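Bits and bobs box, how do you lot sort yours?

Plindum
Member, 189 posts

Having a clear-out of the bedroom this afternoon. Everything that hasn't got a home ends up in one box lid, and the lid is now full. Tipping it all out on the bed seemed sensible until I remembered I have to sleep there later!
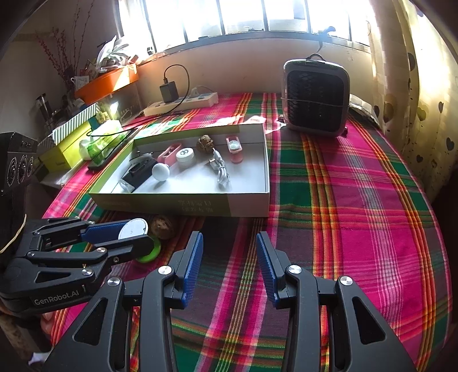
The lid so far, cooler on the right

So what stays together? My plan is cables and chargers in one tub, the bulb in with the lamps, and the walnuts... kitchen, I suppose.

Jindesness
Member, 2000 posts

Love that sheet, so cheerful! I wouldn't put cables in a tub, they knot themselves the minute you shut it. Coil each one, clip it with a peg (you've got a pink one right there) and stand them up in the lid.

Arboleda
Member, 103 posts

Disagree, sorry. Pegs ping off. Small freezer bags, one cable each, write on the front. And I'd leave the lid for the walnuts, mine go on the shelf by the plants and look quite nice.

Jindesness
Mine have never pinged off. Buy better pegs :)

Asten
Member, 100 posts

More bothered about the air cooler, where does that live in winter? Ours takes up half the wardrobe from September.

Plindum
Under the bed, if I can get it to fit. Trying freezer bags first, then pegs if I run out.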